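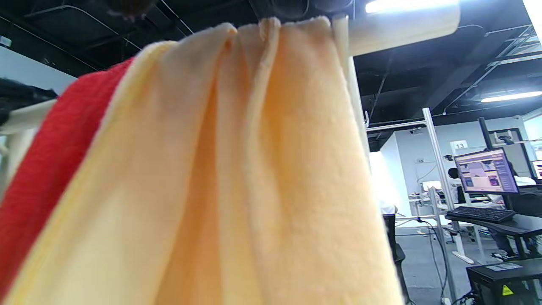 Pre-run software checklist, towel task, with my comments

Search this site Go

Run date 2020-10-19, filled in by me (Salim). Darren has the paper copy if you can't read my ticks on that one!

1. Controller build matches the tag on the board. OK.
Same build as the last run. Tae-yang wanted to slip in his new damping values and I said no, not on a day when we're checking everything else. He took it quite well.

2. Control loop holds 500 Hz with logging switched on. OK, with a grumble.
It holds, but start the log viewer on the same machine and you can watch it wobble. Please run the viewer from another desk (yes, Jamshid, I mean you).

3. Force limit loaded from the config file. FAIL, then OK.
The planner came up with the default and gave no warning at all, which I really don't like. Typo in the key name, my own fault. Fixed and reloaded, and I've asked Seo-ah to make Irna refuse to start if the key is missing.

4. Cloth segmentation, colours next to each other. OK.
I was expecting trouble with the peach towel hanging right up against the red one, but the mask kept them apart nicely. The creamy left edge of the peach one is where it gets nervous. Confidence dropped to 68 there, and our cut-off is 60-something in one file and 70 in the other, so somebody (me again) needs to pick one.

5. Rack poles in the collision map. OK.
White rod, white pole, bright lights behind. Depth goes patchy on the upright, so I padded the pole by hand in Tiltum before letting the planner anywhere near it. Do check the padding survives a restart, mine didn't the first time.

6. Exposure locked before the upward views. NOT DONE.

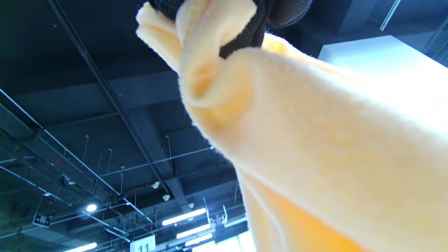

Item 6: pale yellow fleece against the black ceiling, fluorescent lights on.

I forgot to lock it, sorry. Dark ceiling plus glowing tubes is about the worst thing you can give auto exposure, so treat any grasp score from these views with suspicion until I've redone them.

7. Stop command reaches the planner as well as the controller. OK.
Tried it 4 times, mid-plan and mid-move. Lovely.

8. Log buffer set to 3000 messages. OK.

Still open: 3 (Seo-ah), 4 (me), 6 (me). Darren to countersign once 6 is redone.

We use cookies to remember your settings. Accept Manage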